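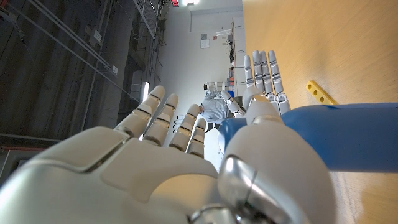
What kind of venue is the Mellor?
A 973-seat producing theater in Larkodton, with a fly tower, an orchestra pit for 13 players and a studio space on the lower level.

The main house presents drama, opera and dance from April. The stage is raked at 3 degrees and fitted with 2 trap lifts — both rebuilt under technical director Theda Reuter. Touring companies receive the rigging plan on booking. Scenery is built at our workshop on Gukton Street and delivered through the rear dock.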